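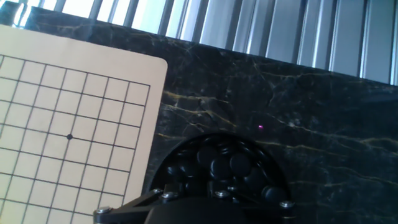 Board Games and Their Claims
Handout 6: The empty Go board
Apolline Roussel

Read this before the seminar. You will need a pencil, a ruler, and some patience with me, as I spend a good part of it disagreeing with the textbook chapter.

1. What the chapter says

The chapter makes two claims about Go equipment. The first is that the materials matter: that a thick wooden board and good stones change how people play. The second is that the empty board is already "full of meaning" to a trained eye. I have doubts about both, and I'd like you to have some too, or at least to be able to say why you don't.

2. What you need to play

A grid, and two kinds of marker you can tell apart. The stones go on the intersections, including those on the outer lines and in the corners, and beginners who have played a lot of chess or checkers get this wrong for a whole evening. The full-size grid is 19 lines by 19. Smaller grids of 13 by 13 and 9 by 9 are common for teaching.

Everything else is furniture. A board printed on card, laid on whatever table you have, gives you the same game as a board that costs more than the table. The usual reply is that the heavy board feels better and the stones make a nicer sound on it. I agree that they do. Feeling better and playing better are two claims, and the chapter slides from one to the other in a single paragraph (find the sentence where it happens and underline it).

There are real complaints to be made about thin boards. They slide on a smooth tabletop. If they have been folded or rolled they may not lie flat, and a stone on a slope wanders. A knocked sleeve does more damage. These are complaints about keeping the position intact, and a strip of tape answers most of them.

3. Star points

The small dots at certain intersections are called star points. On a 19 by 19 board there are usually nine: four near the corners, four along the sides, and one in the center. They do nothing in the rules of an even game. You may play on them or ignore them.

What they are good for:

Handicap stones are traditionally placed there, so the weaker player doesn't have to count lines.
They help you find your place. Try copying a position onto a bare grid with no dots and see how long you last.
They give players a shared way to talk: "one below the star point" is quicker than a coordinate.

The chapter calls them "centers of power." Please don't repeat this in your essays. A corner star point sits on the fourth line from each edge, and there are decent arguments about why the fourth line is useful early in a game. Those arguments concern the distance to the edge. Rub out the dot and they all still stand.

4. Is the empty board full of meaning?

The Metlow study, which the chapter leans on, showed players an empty board and asked them where their attention went. Stronger players named the corners. This is offered as evidence of perception. It could just as well be evidence that stronger players have been told, many times, to start in the corners, as every beginner's book tells them. Brunet raises this in a footnote and then drops it.

The study had 18 participants. It doesn't say how many were teachers of the game. I would want to know.

5. Exercise (some 25 minutes, in pairs)

Draw a 9 by 9 grid on stiff paper. Leave a margin outside the outer lines, wide enough that a stone on the edge doesn't hang over. Don't mark any star points yet.

Play one game on it with coins or buttons. Then mark the center intersection and the four star points at the third line in from each corner, and play again.

Write down, separately, anything that changed in where you played and anything that changed in how sure you were of where you were. Most groups mix these up. If you noticed no difference, write that. A blank result is allowed and I won't mark it down.

6. Reading

Chapter 4, up to page 156. The Filideck pamphlet on teaching sets is optional; it was written to sell boards and should be read that way. Jorow's reply is short and bad-tempered, and better on star points than anything else on the list.

Bring your grid with you. We will use it again in May for the session on scoring.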